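August, nearly midnight

Day one of giving up the car, and I have already thought about the car more than I did in the whole time I was driving it. Kvido Ševčík came by after supper, handed me the money in an envelope, and drove it off to Troltham with my good umbrella still in the trunk. I waved. You wave at a car, apparently, when you're 2 hours into being a pedestrian.

He paid $2000, after starting at a figure I won't put in writing. I knocked off $200 for the clutch and then felt so noble about it that I told Janaína on the phone twice. She said the clutch was worth more than that and the noise from the back was extra. 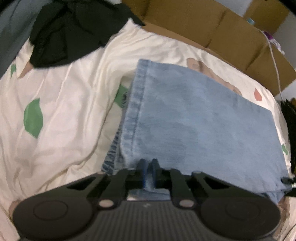
So how am I getting to work now? The 284 bus, which leaves from the corner by the bakery and goes through Murín before it goes anywhere useful.

I rode it this afternoon as a rehearsal. The driver took the hill like he was sneaking up on it. A man across the aisle ate a whole cucumber. I had brought a book and read the same page from the bakery to the bridge, mostly because I was busy checking whether people could tell I was new.

Janaína Frota thinks I'll last until the first cold rain. She has offered me a bicycle from her shed, a Veko with no bell and a seat that faces slightly left. I said I'd consider it. I have considered it.

What bothers me is the Sunday drive sort of thing, going out to Cerkness for bread I didn't need. I looked it up and there's a bus for that too, with a change and a long wait by the gas station. The bread isn't that good. I may go anyway.

Must ask Kvido about the umbrella.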